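Housekeeping and Small Storage, Session 7: The Pencil Case

Read before October. Bring a pouch, a case or whatever sad bag you currently use. Consuelo Mendoza teaches the morning group at Alluvbridge and I have the afternoon; the handout is the same, though her jokes are better.

## Why a whole session on this

Last term we asked people to empty their bags onto the table. Rodrigo Abreu produced 11 pens, of which two wrote. He has kindly agreed to be named, and has since bought more pens.

A pouch is the smallest piece of storage most of us own, and it goes wrong in the same ways a garage does. Things go in, nothing comes out, and after a while you buy a bigger one.

## Terms we'll use

- **Tenant**: anything that lives in the pouch all the time.
- **Lodger**: something that's there for a week. An eraser you borrowed. Give it back.
- **Sediment**: shavings, staples, the cap of a pen you no longer have.

## Choosing the pouch

Canvas forgives a lot. It bends around awkward shapes, and a dark lining hides ink, which you may count as a benefit or as concealment. Hard cases look tidy and rattle on the bus.

Look at the zipper before you look at the color. A small metal pull is fine if your fingers agree with it; if they don't, tie a loop of cord through it. The opening matters more than the stated capacity, and you want one that spreads wide enough to see what's standing inside.
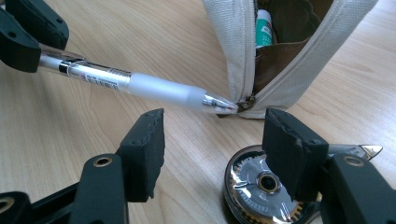 Which way up should a retractable pen go in?

Point down, with the tip retracted, and click it once over scrap paper before you zip up. People who skip the click tend to own pouches with interesting linings.

Glue sticks go in cap up, pressed on until it stops. Highlighters can lie flat. Scissors go in last and closed, please, after what happened to Consuelo's thumb.

## Exercise

1. Empty the pouch completely. Shaking it counts.
2. Test every pen on the back of this sheet.
3. Put back only what you used this week.
4. Try the zipper with one hand. If it sticks, you've cheated at step 3.

Write 200 words on what you left out and where it went. "The drawer" will be sent back to you. The drawer is Session 8.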